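# About Skokus

Skokus is the manipulation research group at Pivenholm, based in Zistville. We study how a two-armed robot can handle ordinary office objects when its main camera cannot see the point of contact. The group was set up by Sosina Ambaye, who leads the work on control. Tsehay Tilahun is responsible for data and evaluation.

## Method

Our current method is called Bogale. It combines a head view with a close view from each wrist and learns from demonstrations made by a human operator. At each step the policy weighs the views against one another. While the arm is travelling, the head view carries most of the weight. Near the object, where the hand hides its own fingertips, the weight moves to the wrist.

The present model was trained on 900 demonstrations covering 11 tasks, most of them to do with filing and storage. Each one takes roughly 10 seconds. We keep failed attempts in the set and label them as such — the policy uses them to learn when to back off and try a second approach.

Removing the wrist views does little harm to reaching. It does a good deal of harm to placing, above all with flat boxes near the edge of a surface. We have not yet solved the case where both hands hold the same object.

Bogale at work on a binder and a cabinet, from the head and wrist views:

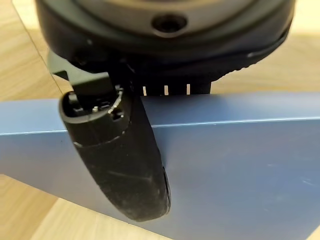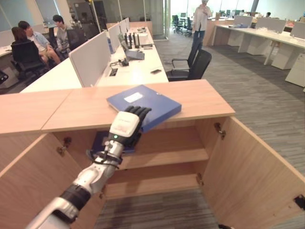
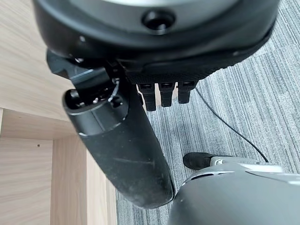 Evaluation is kept apart from training. The person scoring a run does not know which version of the model produced it, and every task is repeated with the furniture moved. Results are reviewed on Monday, and a model that does worse on any task than the one before it is not released to partners.

We take 2 research students a year. Applications open in December.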